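4.3 Recording the basket approach

The recordings made in this section are used by the Flernoto grasp predictor to choose between the rim and the handles. The arm should be homed and the wrist camera calibrated before you start.

1. Place the basket on the floor beside the sofa. Set it at a slight angle to the sofa edge – a basket lined up square gives the predictor too little variation.

2. Start a new session in Parnska and set the episode limit to 408.

3. Jog the arm until the gripper hovers over the centre of the basket, then open the fingers.
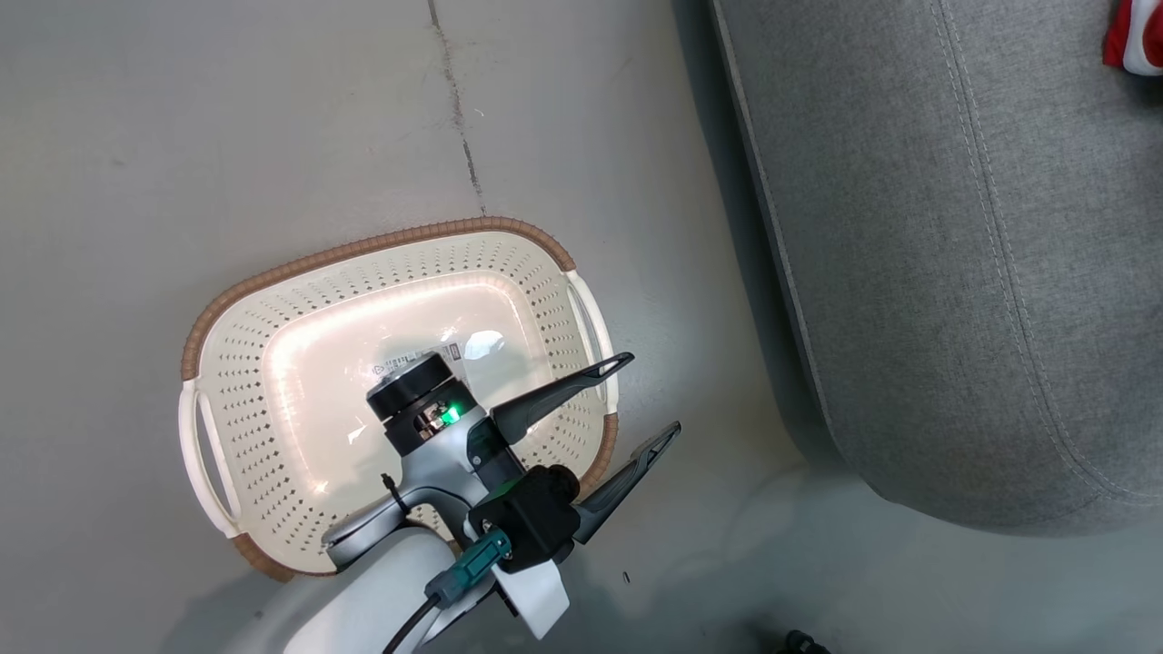 4. Lower the arm at speed setting 7 or below. Stop before either finger touches the rim.

CAUTION: Keep hands away from the fingers while the arm is powered.

5. Mark the grasp target in the head view. Choose one handle, or a point on the brown rim clear of both handles.

Note: Glare on the basket floor can upset the depth estimate. Reject any episode with a depth score under 9 and dim the lights before repeating it.

6. Save the episode and turn the basket before the next one.

Flundholm Robotics – Set-up Guide, section 4 – Back to top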